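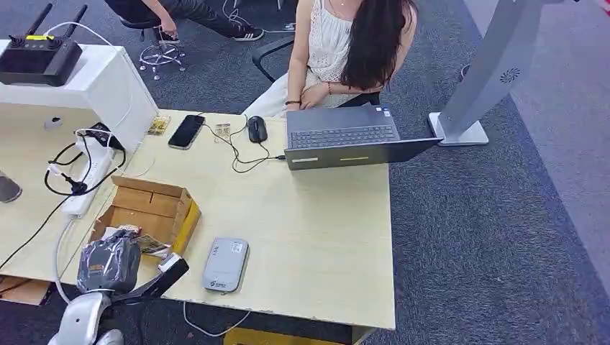 Sort titles in Flurkora: how to handle foreign articles and alternative release titles?

Posted by Seixas
June 12, 2025

I keep a catalogue of 3,678 films in Flurkora, imported from a spreadsheet last November. The import put the full title in the Title field and left Sort Title blank. With Sort Title blank, the program sorts on Title and ignores a leading "The", "A" or "An" if the option under Lists is ticked. That part works.

The same option has a second box, "Include foreign articles". With it ticked, La Dolce Vita and Le Samouraï go where I want them, under D and S. But Die Hard goes under H, as do any other English titles that happen to begin with a German, French or Spanish article. Unticked, Die Hard is right and every French film I own is under L.

The other problem is films released here under a different name. I have used the UK title for most and the original for the rest, with no rule behind it. Zurkutum is in the list twice, once under that name and once under its English release title, and I only noticed when both records turned up in a director search.

I want one list in a sensible order, and to be able to find a film under any title it has had. Filling in Sort Title by hand for the whole catalogue is not something I want to do. Is there a setting I have missed, or do I need to change the data?
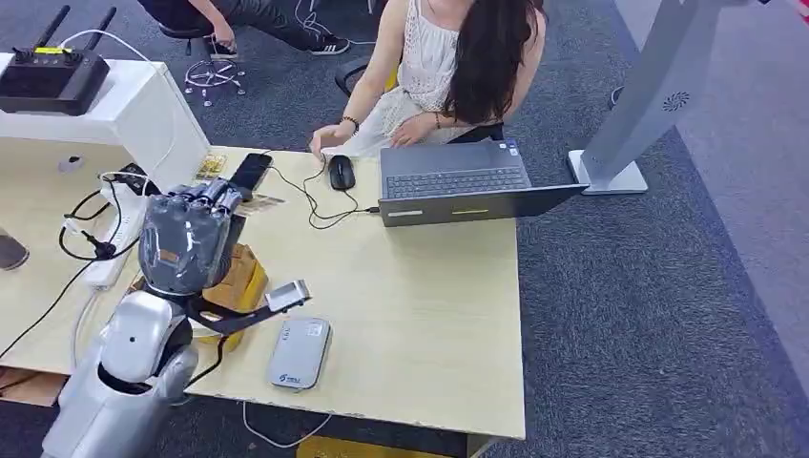

Bảo Lương

There is no setting that does this. The foreign articles box compares the first word of the title with a fixed word list and doesn't look at the Language field at all, so it can't tell Die Hard from Die Blechtrommel. You need to change the data, but most of it can be done in bulk.

Untick "Include foreign articles" and leave the English one ticked. Back up the catalogue. Then check that Language is filled in, and that it holds the language of the title you display and not the language of the dialogue. These differ more often than you would expect. A French film listed under its English title should count as English for sorting purposes. If you already use Language for dialogue, make a custom field called Title Language and work from that.

Next, filter on French and export the ID and Title columns only. In the spreadsheet, copy Title to a new column headed Sort Title and strip "Le ", "La ", "Les " and "L'" from the start of each cell. Note the space after the first three. Without it you will turn Lacombe, Lucien into "combe, Lucien". Watch out for both kinds of apostrophe as well, straight and curly, as a spreadsheet treats them as different characters. 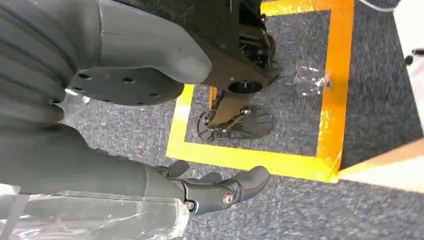 Repeat for German, Italian and Spanish with their own articles. Indefinite articles need the same treatment if you want to match what the program does with "A" and "An", so "Un", "Une", "Ein", "Eine" and so on. Then import the file back with "Match on ID" and "Update existing records" selected. If you leave it on "Add new records" you will get a second copy of everything in the file.

Only the rows you changed will have a Sort Title. Leave the others blank and the normal English rule applies to them.

For alternative titles, don't put them in Notes. There is an Also Known As field on the second tab which takes several values separated by semicolons, and the search box covers it by default. Pick either UK title or original title for the main field and stick to it. I use the title on the print I have, but that is a matter of taste.

Đức Vi

I just put the article at the end, "Samouraï, Le". Works in any program.

Comment from Biko

It works for sorting, but then the online lookup fails on those titles, at least in version 3. It sends the Title field as typed. Also a problem with films that have a comma in the title already.

Comment from Seixas

I have done the French and Italian titles using the export method and they now sort correctly. 20 records were rejected at import, all with a semicolon in the title, so I edited those by hand. The two Zurkutum records are merged, with the English title moved to Also Known As. German still to do.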